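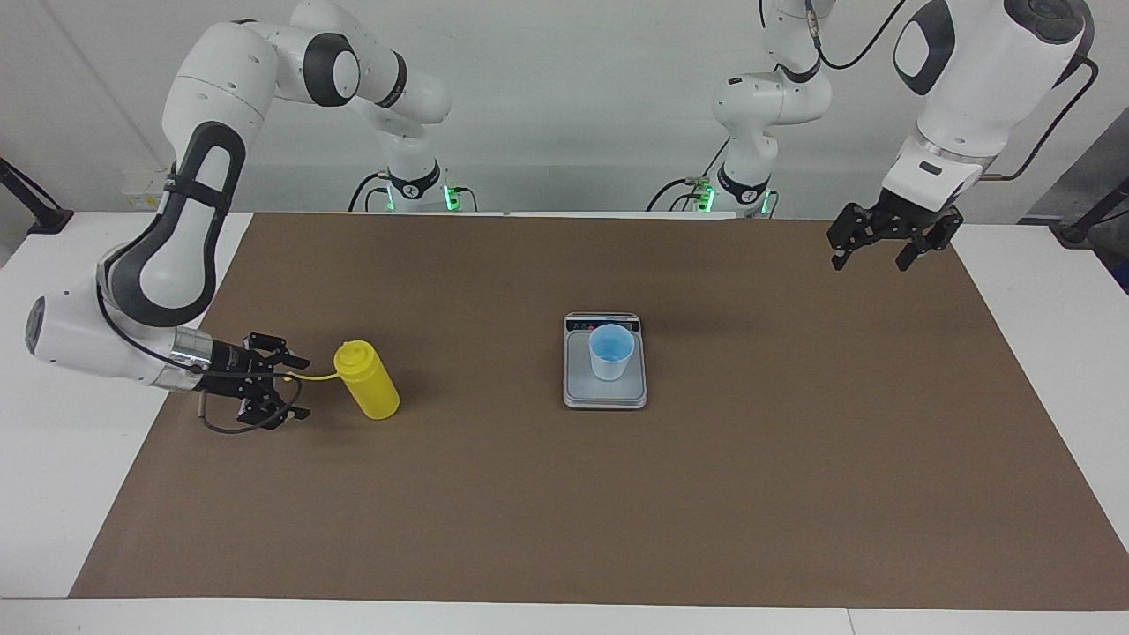
February, 14:10. Bilen eval kit, second session, pouring task

Setup as in the Stumberg quote: two arms, parallel grippers, their controller, their teach software. Firmware build 2958. Task is squeeze a fixed amount from bottle to cup on the scale, right arm only. Left arm parked high, enabled.

Ran 16 trials at default grip force. 4 aborted on the grasp check, all at the same approach height. Lowered the approach 2 mm and the aborts stopped. Software logs this as "object lost" whether the fingers closed on nothing or the bottle tipped. Need separate codes. Asked Marty if the log format is open; he thinks the paid tier only.

Dispensing is the weak point. Force control on the gripper is in coarse steps, so flow goes from nothing to too much. Scale reading lags the squeeze by roughly half a second and the script overshoots. Tried stopping early on a fixed offset. Better, but the offset drifts as the bottle empties.

Teach mode is good. Przemysław Jasińska recorded the full sequence before lunch without opening the manual. Waypoint editing afterward is slow, each change reloads the whole program.

Open items:
Scale over serial instead of polling through the vendor plugin
Repeat with a stiffer bottle
Ask Hircombe what they paid for the support contract
Left arm holding the cup, if the collision zones allow it

Not ready to recommend purchase. Loan unit goes back end of month.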